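Pre-run checklist for the Clusa planning stack, table scene, filled in on December 26, 2021 by Wahyudi Wijaya, who drew the short straw. Reviewer: Kumudini Sarkar. Ticks mean I looked. Comments mean I looked and wish I hadn't.

## A. Scene and model loading

- [x] Scene file matches the one named in the run config
- [x] Arm model loads with joint limits switched on
- [x] Gripper opens on command
- [ ] Every object has a collision shape of its own

*Comment on the last one:* the toy sword shares a collision box with the greeting card. Sepehr merged them in August "for speed". The planner now believes in a wall with a birthday message on it, and goes round accordingly. Left unticked until they are divorced.

- [x] Robot stand included in the self-collision check
- [x] Units in metres throughout (we have learnt) 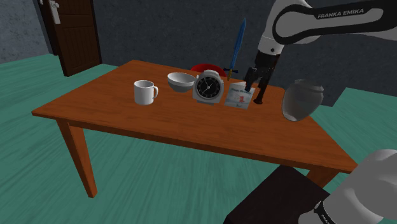
**Does this checklist have to be repeated when only the planner settings have changed?**

Sections B and C do. Section A can be carried over from the last signed copy, provided the scene file has the same checksum.

## B. Planner

- [x] Time limit per query set in the config and not in someone's shell history
- [x] Random seed written to the log
- [x] Start state checked for collision before planning begins
- [ ] Failed plans return an error code

*Comment:* they return an empty path, and the controller carries out an empty path perfectly. Out of 92 queries last night, 13 came back like this and were logged as successes. Our success rate has never looked better. Ticket raised with Busisiwe Tshabalala, who wrote back "oh no" and a thumbs up.

- [x] Path smoothing rechecks collisions after it has finished
- [n/a] Replanning on moving objects. Nothing in this scene is meant to move by itself. If the mug sets off, call me.

## C. Perception

- [x] Camera transform read from the model, no hand-typed copies
- [x] Depth and colour share a time stamp
- [ ] Labels stable when an object is seen from an odd angle

*Comment:* the detector is fine with the card upright and loses faith when the lettering is the wrong way up. With "Birthday" inverted it offered me "book", then "box", then nothing. Afshin Amini says the training set has plenty of rotated cards. I have asked to meet one.

- [ ] Gripper masked out of the object point cloud

*Comment:* partly. The mask covers the fingers when they are shut and lags behind when they spread, so a bit of black finger gets filed as an obstacle. The arm then refuses to go near itself. Padding raised from 7 mm, please check my arithmetic.
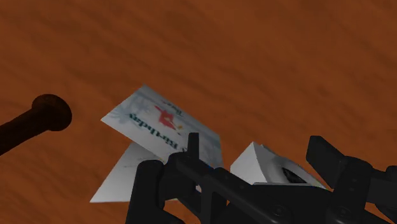
*Reading time: 3 minutes*

## D. Logging and stop conditions

- [x] Stop command works from the keyboard and from the Akside panel
- [x] Joint torques logged at full rate
- [x] Disk has room for the whole batch
- [ ] Log names say which branch was run

*Comment:* 32 folders called "final_test". I opened four of them and went to make tea.

- [x] Watchdog trips if the controller misses its deadline. Tested by starting a browser.

## Outcome

Not passed. Sections A and D may go forward once their open items are closed. B must be rerun in full after the error code fix, and last night's figures should come off the Khosravi slides before anybody quotes them — Kumudini, I think that's your deck. C needs the mask sorted first, then another go at the labels.

Reviewer's note (K.S.): Agreed on all of it. Slide removed. The padding arithmetic is wrong, see my edit in the config.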